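Sim pretraining for the wrist camera policy, worth it?

pirar_fan
Posted 16/07/2021

Hi all! I've been meaning to write this up since June. We trained our pick policy on 2704 simulated episodes and then fine-tuned on 300 real ones (bless whoever in Levville lent us the bench time), and it beat the real-only version on all but 2 of our tasks. The sim tables are very plain, a plate, some fruit, not much else.
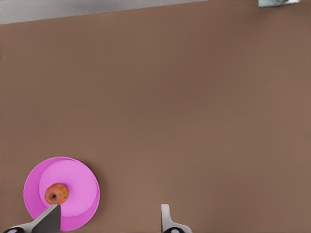 Fine-tuning took around three hours, and I kept the wrist view at low resolution the whole way through, which I know some of you will grumble about.

branura_lab
Lovely work, but I'm not sold. Did the real-only run get the same number of training steps? When we tried this on Postma, most of the gain went away once we matched them.

pirar_fan
Fair point, and no, it didn't! I'll rerun it with matched steps and 3 seeds.

oldgripper
I'd still keep the sim data, even if it comes out a tie. Real episodes wear me out.

branura_lab
Sure, just don't call it a win yet.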